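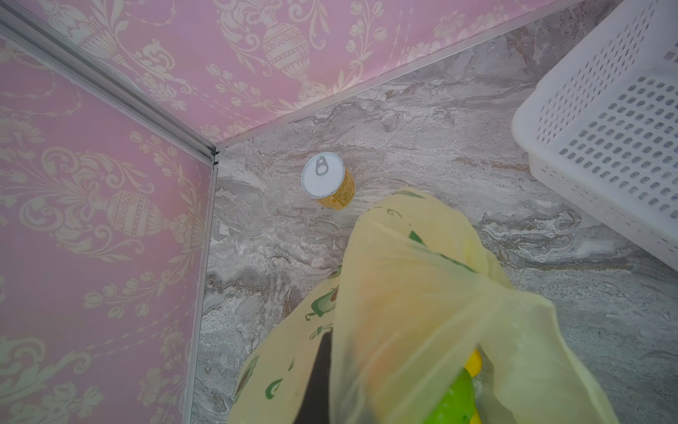 Joltarau Street Rezoning: Your Questions

I've been going to the Femine zoning board meetings for two years now, and people keep stopping me at the store to ask what's going on with the old Werkport building. So I started writing the answers down. I'm a neighbor who reads the packets, I don't work for the town, and if I've got something wrong, please tell me and I'll fix it.
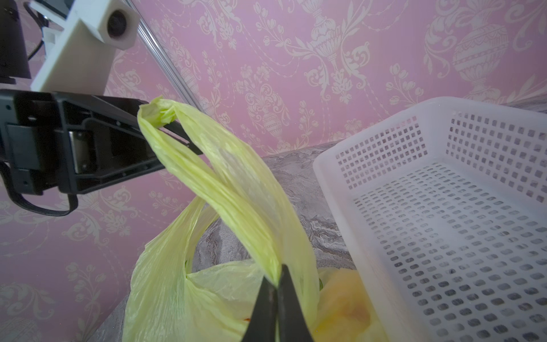
Kianoush Ebrahimi

What is the owner asking for?

A change from light industrial to mixed use. Sitthichai Properties bought Werkport last December and wants shops on the ground floor with 22 apartments upstairs. The building stays up. I've heard all kinds of rumors about a teardown, but the application says the brick shell and the loading dock both remain, and the dock would turn into a patio.

Is it approved yet?

No! The board has held one workshop, where people talked and nothing got voted on. The public hearing is set for 6 August 2024 in the upstairs room at Town Hall. After that the board makes a recommendation, and the town council has the final vote, which could come a good while later.

Do I have to sign up to speak?

Nope. There's a sheet by the door, and you put your name and street on it when you come in. Everyone gets the same short turn at the microphone. If you hate public speaking (me too, for years), you can hand a letter to the clerk and it goes in the record just the same.

What about parking?

This is the big one. The plan puts all the resident parking in the back lot, with 10 spaces for the shops along the Joltarau side. My own feeling is that it'll be tight on market mornings and fine the rest of the week, but I walk everywhere, so take that for what it's worth. The traffic study is in the packet as an appendix and it's more readable than you'd think.

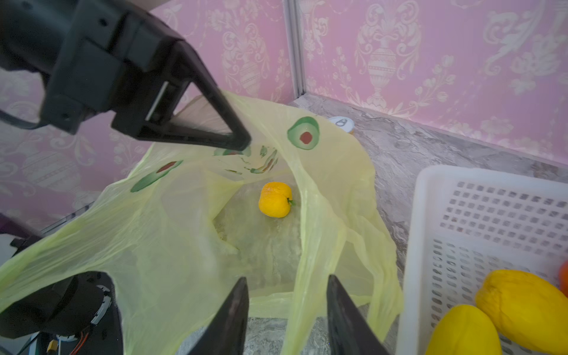

A pale yellow bag.

Who is Theerawat Intarasuk?

He's the architect, and he answered most of the questions at the workshop. He was patient with us, I'll give him that. He's also the person to ask about drainage, and I still don't totally follow how the back lot is supposed to work in a heavy rain. I plan to ask again.

Will the shops be chains?

The board can't pick tenants. It can limit things like size, hours, and signs, and the draft has a cap on how big any single store can be. A small grocery keeps getting mentioned - I'd love that - but no lease was in the papers I read.
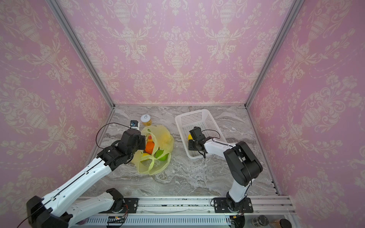
How do deliveries work?

Trucks would come in off the alley, with nothing before 5 in the morning. Several of us thought that was way too early and said so. If you live on the alley side, please put it in a letter, since the hours are one of the things the board can still change.

Where can I read the whole application?

The clerk's office keeps a paper copy at the counter, and the library has another one behind the desk that you can look at but not take home. The drawings are the last section. Start there, then go back to the text.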